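Benex sets reporting rules for simulated household arms

8/26/24

Benex has published a revised practice note on how simulated trials of household robot arms are to be set up and reported. The note takes effect in April and applies to single-arm work in furnished interiors, including bedrooms. It replaces a draft that ran to 226 clauses; the final text has 40.

The main change concerns camera views. Each trial must now be recorded from at least two viewpoints – one showing the base, the arm and the furniture together, and one close to the fingers. A trial filed with only one of these will be returned.

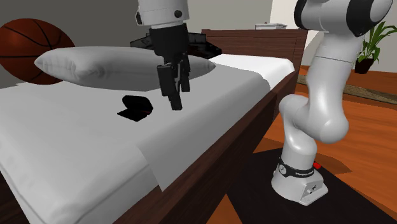
Under the old draft, labs could choose a single view and describe the remainder in writing. Hawi Moges, who edited the note, said reviewers had trouble comparing results on that basis. "A wide view gives you reach and clearance. It tells you very little about the grip," she said.

The close view must be rendered at the same lighting settings as the wide one. Dark objects held in dark fingers are to be left in their original colours, and any recolouring for legibility must go in a separate file. Contact between fingers and object is to be reported from the simulator's own contact data, with the picture as supporting material only. 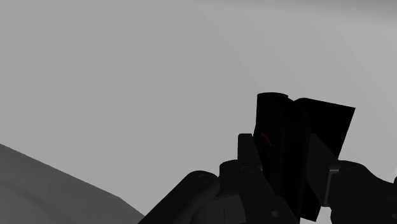
Close view of a black gripper holding a dark cylindrical object in simulation.

The note also asks for the position of the arm's base relative to the nearest piece of furniture, given in centimetres, and for the starting pose of every object within reach. Soft items such as pillows and sheets may be modelled as rigid if this is declared.

Wikström and Miduvley have said they will adopt the format for new trials. Existing records do not need to be converted.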